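Home Forums Library Members Help Log In
Search this forum Search titles only Advanced search

Gremalmont Household Forum
Laundry and Linen: Folding and Storage

Topic: Recommended practice for folding crew-neck T-shirts

gremalmont_linen wrote:
Members are invited to comment on the draft guidance for T-shirts, which is to replace the present entry in the Library. The present entry has been viewed 3,174 times and still describes only the fold in half down the middle, with the sleeves laid on top of each other. Several members have written that this leaves a crease through the center of the chest.

The draft reads as follows. Lay the shirt on a clear, level surface with the front facing down. Straighten the shoulders before attending to the body. Draw the two sides outward at the same time until the hem lies straight. Fold each side inward to a line midway between the collar and the shoulder seam, turn the sleeve back on itself, and fold the body upward in 3 equal parts.

Comments on the order of the steps would be especially useful. Comments on brands of drawer divider should be placed in the Storage section.

northhall_laundry wrote:
The order given is acceptable to us, with one reservation. Our laundry room handles shirts for a residence hall, and new staff are taught to begin at the hem. The hem is the longest straight line on the garment. Once it is parallel to the edge of the table, the remainder can be squared against it. Staff who begin at the shoulders tend to pull the collar out of position and must start again.

We would also ask that the draft state the height of the table. Work at a low table is tiring over a full shift.

pressing_matters wrote:
I must disagree with the previous post. A straight hem does not show that a shirt is ready to fold. The hem can lie perfectly well while a shoulder is still doubled under or folded over the body, and that fold will then be pressed into the finished stack. Knit fabric also gives more across the body than along the shoulder seam, so a hem that has been pulled straight may not stay so.

A raspberry-colored shirt on a white table shows the difficulty plainly. The lower hem is mostly straight, yet the right shoulder and sleeve are tucked and layered over the body, and the fabric bunches up at the collar. 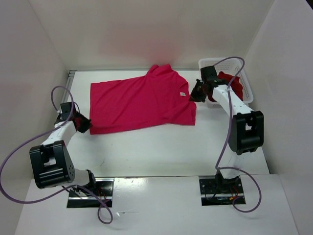 quietcupboard wrote:
I support the shoulder-first order, and would go further. The draft should say that the collar is to be smoothed separately, by placing a flat hand below the neckline and moving it outward. Pulling on the two sides will take out creases in the body of a shirt, but it does very little for the collar ribbing. I would also prefer that the front face upward for the first inspection, so that stains are found before the shirt is put away.

northhall_laundry wrote:
The point about the shoulder is accepted. We do not accept a separate step for the collar. Last March we recorded 1,196 shirts folded by our own staff, and very few were sent back on account of the collar. The usual fault was uneven width, which made the stacks lean. A step that adds several seconds to each shirt is a considerable cost when the weekly load is around 1,000.

Inspection for stains is done at our sorting table and should not form part of a folding procedure.

quietcupboard wrote:
A household does not have a sorting table. The Library entry is read mainly by people who fold at home, and they can spare the time.

zuniga_textiles wrote:
At Zúñiga we fold for retail shelves and use a board. We turn the shirt face down, center the board just under the collar, and bring both sides in over it. The width is then the same on every shirt, and the argument about hem or shoulders becomes less important. The Curkevari board is the one we keep at our counter, though a piece of stiff card cut to size is adequate. The shoulders must still be flat before the board goes down.

pressing_matters wrote:
A board is reasonable for a shop. I would not want it made a requirement. My drawers are narrower than most boards, and I fold to the drawer.

gremalmont_linen wrote:
Thank you for these comments. The draft will be amended to read: "Open out both shoulders and sleeves, then straighten the hem." Smoothing the collar will be listed as optional, and the board will be mentioned in a note. Table height will be referred to the Workroom section, where a similar request from Trendinent is already under review.

The question of which side should face upward at the start remains open. Members who hold a view are asked to state whether they fold for a household or for an institution.

northhall_laundry wrote:
Institution. Face down throughout.

quietcupboard wrote:
Household. Face up first, then turned.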